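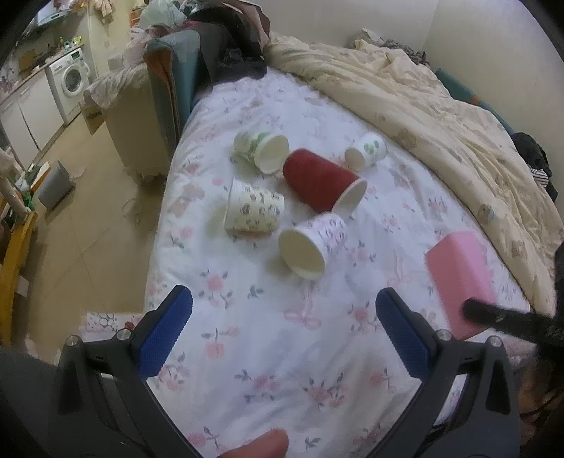
Cup pickup, hand-held gripper: jaw lag fault

July, entry opened 09:40

Status: fault found, temporary fix in place, 7 episodes to throw out, the rest under review. Do not start a training run on the cup set until the last section of this entry is closed.

Symptom

Replay of the paper cup episodes on the Kamata arm crushes the cup or drops it. Crushing is more common. The arm arrives in the right place with the right wrist angle, then the jaws close late and keep closing after the wrist has started to lift. Small cups fold at the rim. The larger ones hold their shape a bit longer and then slip out.

First guess was grip force. Dropped the current limit on the Kamata jaw motor in two steps. Crushing got milder, drops got worse. Put the limit back where it was.

Second guess was the bedsheet. Cups lying on their sides on cloth sit lower than they do on the bench, and the mattress gives when the jaws press down. Repeated the replay on the bench with a folded towel under the cups. Same late close. So the surface is not the cause, although it does make the outcome worse.

Recorded data

Pulled one of the bad episodes and plotted jaw width against the video by hand. At the image where the pads meet the cup wall, the width channel still reads open. It catches up later. Worst case in that episode was 76 ms between video and width. In the early episodes from the same session the two agree to within one sample.

The lag grows through a session and resets when the logger is restarted. That rules out a fixed offset in the calibration file, which is where I had been looking for most of the morning.

Checked the Trumix logger output. Video timestamps come from the capture clock. Width timestamps are written when the encoder packet is taken off the queue, not when it is sampled. If the queue backs up, the stamp is late by however long the packet waited. The log for the long session shows 2993 warnings for queue depth. They are printed at debug level, so they never reach the screen.

Why the queue backs up

The encoder board was sending at its full default rate. The reader thread shares a core with video compression. Busy views compress slowly, and the bedroom views are busy: printed sheet, printed comforter, a lot of small stuff on the shelves at the back. Bench views are mostly flat gray and the reader keeps up. This explains why the bench acceptance test passed in the spring and why I could not reproduce the fault there with the recorder running.

Reproduced at 14:15 by hanging a patterned cloth behind the bench. Depth warnings began within a couple of minutes. Took the cloth down, warnings stopped, but the backlog did not clear until restart. The reader drains at exactly the rate the board sends, so it never gains on the queue once it is behind. Separate bug, same file.

Mechanical check

Done anyway while the tool was open. Screws on top of the jaws tight, no play at the pivot. Blue pads seated, no edges lifting. Jaw closes fully by hand and the encoder returns to zero each time. Nothing to fix. Left a paint mark on the screw heads so we can see if they turn.

Safety note

During the third replay my hand was inside the guard line, resetting a cup, when the late close command came through. The arm had finished its lift and I took it to be idle. The jaws shut with the cup between them and clear of my fingers. No injury. Entered in the near-miss book.

The replay script reports "done" when the pose list is finished. It does not wait for the width list. With the two out of step, the jaws can move after "done" appears. Until that is changed:

Stop button in before anyone reaches past the line. Every reset, including quick ones.
"Done" on the screen does not count as stopped.
One person on the keyboard does not also reset cups.

Changes made today

Encoder rate cut to a quarter on the Gredwood board. Reader thread moved to its own core. Width stamped at sampling using the board counter, offset measured at start of session. Depth warnings raised to error level, and recording halts on the first one.

Ran a long recording against the patterned cloth after the changes, 3826 width samples, no depth warnings, lag within one sample from start to end.

Still open

Replay script must wait for both lists. Not started.
Early episodes look usable, but the cutoff needs a script instead of my eye on a plot.
The Hendlow copy of the logger has the same queue code. Has not been patched. Tag on the case says do not use.
Check whether the bottle set was recorded with the old build. Probably was.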